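双腕ワークセルの保守手順を改訂 「自動復旧」の表記を取り下げ、点検項目を公開

読了時間:4分
2月 文:Modupe Ezeani(Osero 設備保全担当)

Oseroは、卓上型双腕ワークセル「Sekero」の据え付けと日常点検の手順を改訂しました。あわせて、これまで製品資料で用いてきた「自動復旧」「メンテナンスフリー」という二つの表現を取り下げます。

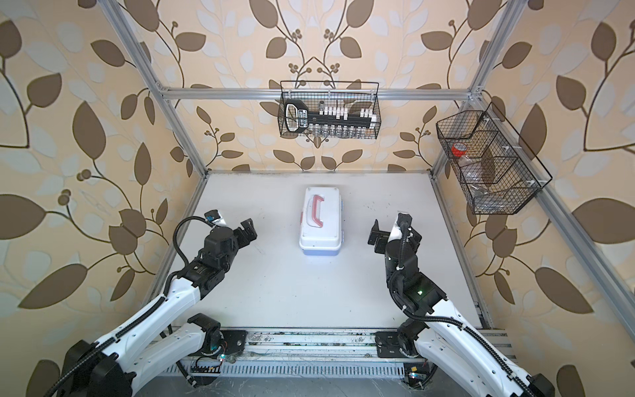 改訂の経緯

Sekeroの初期資料には、停止後にセルが自ら姿勢を補正し、作業に復帰すると書かれていました。Stoltattonの試験室で確かめたところ、この説明をそのまま認めることはできませんでした。100回の停止と再起動を行い、人が触れずに元の精度で作業を再開できたのは59回です。残りは、原点の取り直し、ケーブルの整理、グリッパの開き直しのいずれかを人が行っています。

社内には「半分以上は自動で戻っている」と評価する声もありました。保全担当としては同意しかねます。夜間に止まったセルが朝まで止まったままになるかどうかを、お客様は運任せにできません。数字はそのまま資料に載せ、表現のほうを改めました。

据え付けについて

左右のアームは、作業台手前のアルミ製ベースレールに載ります。従来の手順書は、レールの固定を一度確認すれば足りるとしていました。改訂版では、アームを取り付ける前と後の2回、締め付けを確認します。後の確認では両腕を中央へ伸ばし、肩関節に荷重がかかった状態でレールのがたつきを見ます。

支柱と背面レールの直角は、組み上げ時に測り、1か月後に再度測定してください。背面レールや右側の支柱にワイヤーバスケットを掛ける場合は、実際に入れる物を入れた状態で両腕を動かし、干渉がないことを確かめます。空のバスケットで合格としたセルは、合格とみなしません。

囲いに柄のある壁紙を使うことについては、問い合わせを多くいただいています。背景が複雑なほど認識が鍛えられるという説明を販売資料で見かけますが、当社にはそれを裏付ける測定結果がありません。壁紙の有無は保守契約の条件に含めず、張り替えた場合はカメラの確認をやり直すことだけをお願いしています。

ケーブルの扱い

今回の改訂で最も分量が増えた項目です。手首の上で弧を描いてグリッパ側へ向かうケーブルは、余長が短ければコネクタを引き、長ければ物に引っ掛かります。旧手順書には「適切な余長を確保する」とだけありました。これでは現場で判断のしようがありません。

改訂版の確認手順は次のとおりです。

1. 電源を切り、手首を両方向の可動端まで手で回す。
2. どちらの端でもコネクタに張力がかからないことを指で確かめる。
3. 電源を入れ、低速で左右のグリッパを作業台の中央まで寄せる。
4. ケーブルが相手側のアームや、台上のケースの取っ手に触れないことを見る。

4で接触があれば1に戻ります。結束バンドで無理に押さえる方法は、旧版では応急処置として認めていましたが、今回削除しました。応急処置のまま半年使われていたセルがあったためです。

表示灯と清掃

手首モーターの緑の表示灯は、当社の仕様では通電を示すもので、関節の健全性を保証しません。点灯を確認して点検済みとした記録が、過去の報告書に6件見つかりました。今後、表示灯の確認だけで終わった点検は未実施として扱います。

ベースレールの下面にある通気スリットとその周辺は、汚れがたまりやすい箇所です。清掃の前に電源を落とし、乾いた刷毛を使ってください。圧縮空気の使用は禁止します。レール付近には小型基板と配線があり、吹き飛ばした汚れが基板側に入り込むおそれがあります。配線の露出を減らすカバーはMasriと検討中ですが、発売時期をお約束できる段階にはありません。

作業台の擦り傷は、清掃で落ちなければ位置を記録してください。同じ場所に傷が増えていく場合は、グリッパの下降位置がずれている可能性があります。台を磨いて消してしまうと、その手掛かりも失われます。

まだ分かっていないこと

部品の交換周期は、今回も明記していません。営業部門からは年単位の目安を求められましたが、根拠にできる稼働記録がそろっていません。当面は周期を定めず、関節の異音、発熱、原点のずれを記録し、変化があった時点で相談いただく運用とします。お客様に手間をおかけする方法であることは承知しています。

改訂の適用

新しい手順書は、稼働中のすべてのSekeroに適用します。旧版に基づく点検記録は破棄せず、新版の記録と並べて保管してください。手順書の入手と点検の依頼は、Oseroの保守窓口で受け付けています。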